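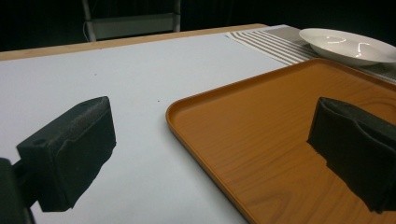 *Table with sheet on, before laying: tray, striped placemat and white plate still grouped at the right.*

# Laying a single tray setting on a sheeted table

This page covers one place setting served from a tray on a table protected by a plain sheet. It applies to the breakfast room at Stuston and to the two smaller rooms at Timdale. For settings without a tray, use the long-table page.

## What you need

- One fitted or flat sheet, plain, pale
- One tray with a raised rim
- One placemat
- One dinner plate
- Cutlery and a glass
- A dry cloth

Check the tray before it goes on the table. Turn it over and wipe the underside. Grit caught under a tray will mark the sheet and, with enough sliding, the tabletop as well.

## 1. Fit the sheet

Lay the sheet with the hem facing down. Pull from the corners, then from the middle of each long side. Smooth from the center outward with the flat of the hand. A crease under a plate can be pressed out later, but a crease under a full glass has to be dealt with now.

If the sheet is a flat one, leave an even drop on all sides. At Stuston the tables are narrow and the drop should be 7 inches. At Timdale it is 9. Clip the underside at the corners if the floor is busy.

## 2. Park the items at one end

Put the tray, placemat and plate together at the right-hand end and keep the rest of the sheet clear. Left-handed staff can reverse this. Working from one end leaves enough bare sheet to check for creases and to set each piece down once, in its final position.

Do not stack the plate on the tray while you work. The rim makes it sit unevenly and it tends to travel when the tray is lifted.

## 3. Place the mat

Set the placemat square to the table edge, one thumb's width in. With a striped mat, run the stripes parallel to the edge or at a right angle to it, and use the same direction for every setting in the room. A striped mat laid a few degrees off is much easier to spot than a plain one.

Press the corners flat. If a corner curls, swap the mat and put the curled one under a weight overnight.

## 4. Place the plate

Center the plate on the mat by eye, then check from the chair. Lift it to adjust. Dragging it pulls the mat out of line and puts a ruck in the sheet.

## 5. Place the tray

The tray goes to the right of the mat, long side parallel to the table edge, with a hand's width between the rim and the mat. It holds the glass, the jug and anything hot. Keep the whole base of the tray on the table. An overhanging tray is fine while items are parked, provided it is empty and stable, but not once it is loaded.

Rounded corners make a tray hard to line up. Sight along the straight part of the rim and ignore the corners.

## 6. Cutlery and glass

Fork left, knife right, blade in. The glass stays on the tray until the guest is seated.

## Clearing

Tray first, then plate, then mat. Shake the mat over the bin, not over the sheet. Sheets go in the Dewulf cart; stained ones are tied in a knot so the laundry can pull them out.

Corrections to Nele Jacobs. Drop measurements checked by Jeanine De Graaf, 7 March 2019.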